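Hi Touran,

You asked for something short and readable this time, so I'm skipping the spreadsheet. It'll come with the January numbers.

## Where the Wanport club is at

Pretty good place! We're up to 11 regulars, and four of them now stay until we throw them out. The project is still the one you funded: get a two-armed robot to handle loose wiring and small circuit boards, which is the thing everybody at the Grorka challenge last year said they'd avoid because wires flop all over the place. The kids picked it anyway (I did try to talk them into blocks).

Most of this month went into cables. Liam Horrocks took over the wiring notes from me, thank goodness, and he's rewritten them so a new member can follow a line from one end to the other without asking. His rule is that you write down the color before you touch anything, and green with a yellow stripe gets its own page. 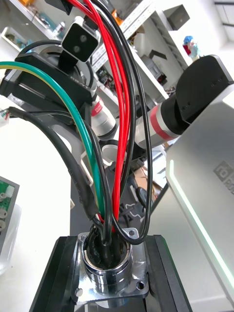
## What the students are working on

Fereshteh Shahbazi and Clyde have the two-arm part. The plan is for both grippers to work on thin wires together over a board, and the hard bit is agreeing on who leads. Clyde wants the left arm to set the position and the right one to follow. Fereshteh wants them to take turns. We've got both versions written up and I'm letting them argue it out for 2 more sessions before I pick one.

The clear plastic tray was Bernardo Serrano's idea. Boards used to go straight on the tabletop and they'd skate away the second anything tugged on a wire. I've asked him to look at something grippier for the bottom, maybe a rubber mat cut to size.

Money: we've spent around $300 of the parts line, mostly on practice boards and spare wire. The Urkex order is late again, so I'd like to move what's left of it over to Nazari, who have the same connectors in stock. Let me know if that needs a form.

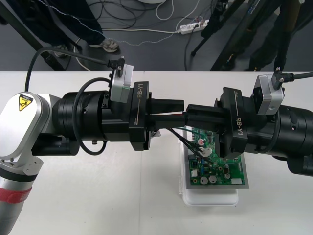 **Can new members join partway through the year?**

They can, as long as they do the safety session with me first and spend their first couple of visits paired with someone who's been in the club a while.

I'll send the sign-up sheet for the spring open house once the room is confirmed.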